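Speaker notes - regional labor market briefing
October 27, 2023

Slide 1. Title. Say who I am, thank the hosts, mention that the handout has the tables and the slides don't.

Slide 2. What I'll cover: hiring since March, hours worked, and why the vacancy count and the payroll count have drifted apart. Leave wages for the end. People will ask early anyway.

Slide 3. Go straight into the vacancy question.

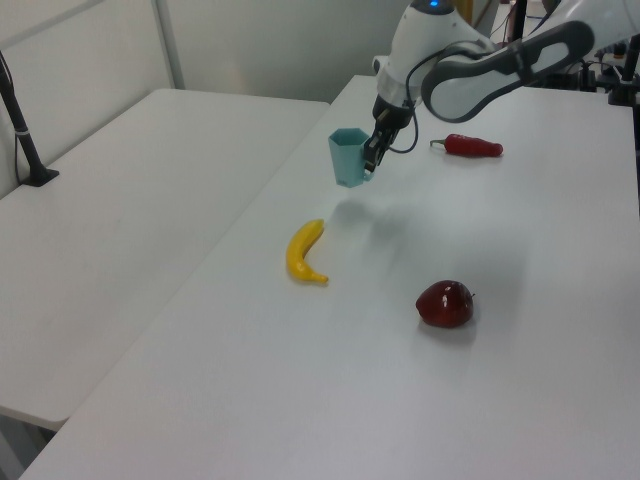
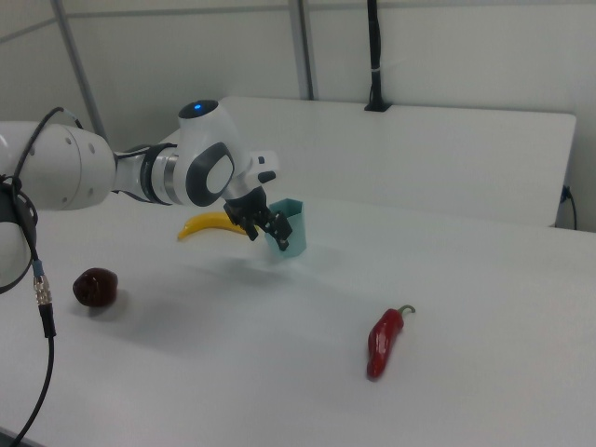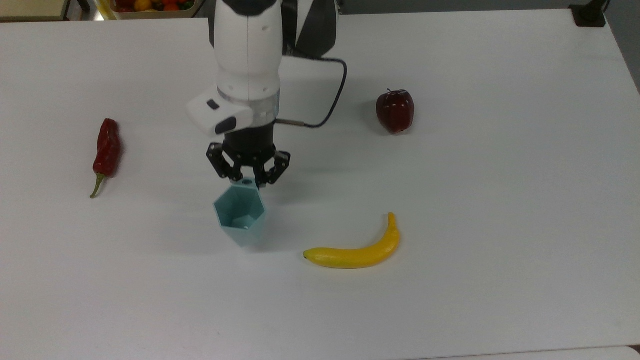

Gerrit Vermeulen wrote back on the first draft that the vacancy figures shouldn't be read as unfilled jobs at all, as many employers in the district keep one posting open all year and hire from it whenever they need to. He is right and I should say so before showing the chart. One posting can stand for no job or for several. Ask the room how many of them have a posting like that open now.

Slide 4. Payroll jobs. The district added 164 payroll jobs between March and the end of the summer. Pause here. It is a small number for a district this size, and it is a net figure. Firms that grew and firms that shrank are both in it.
- Warehousing and transport up
- Health and care up slightly
- Retail down
- Construction flat, with the usual summer bump removed

If someone asks about seasonal adjustment: the district series is too short to adjust properly. We borrow the factors from the regional series. Don't go into the method unless pressed.

Slide 5. Who is hiring. Of the firms that answered our survey, 35 had taken on at least one person since March. Most of them are small. The two larger names people here will know are Jurkine and Prarkero. Jurkine has been replacing people who retired. Prarkero opened a second shift, so its jobs are new ones. Both look the same in the hiring count, and only one of them moves the payroll total. This is the point I most want people to take from the slide, so go slowly.

Slide 6. Hours. Average weekly hours have slipped while the number of people in work has gone up. Part of it is more part-time contracts in care. Part of it is less overtime at Hosoda, where the order book was full last year and is now back to normal. We can't split the two cleanly with the data we have. Say that plainly.

Slide 7. Finding staff. The survey asked how long the last vacancy took to fill. The middle answer was 11 weeks. Last year's survey used different wording, so no comparison. (Somebody will try to make one. Refer them to the note on the handout.)
The most common reason given was too few applicants, then pay, then travel. Travel matters more out toward Zendivgate, where the last bus leaves before the late shift ends. Two employers there run their own van.

Slide 8. Wages. Starting pay has risen faster than pay for people already in post. Some firms told us this is causing trouble on the floor, with new hires coming in close to what long-serving staff earn. I don't have a figure I trust for the gap - don't let anyone push me into giving one.

Slide 9. What we don't know. Self-employed people are missing from the payroll count. Agency workers are counted where the agency is registered, which for us is mostly outside the district. Both groups have probably grown.

Slide 10. Next survey. Forms go out in March. Only 4 questions are changing, and the question on filling vacancies stays as it is so that we finally get two years side by side. Ask people to reply even if they haven't hired anyone. Those are the answers we are shortest of.

Questions. Repeat each one into the microphone before answering. Spare handouts are in the blue folder.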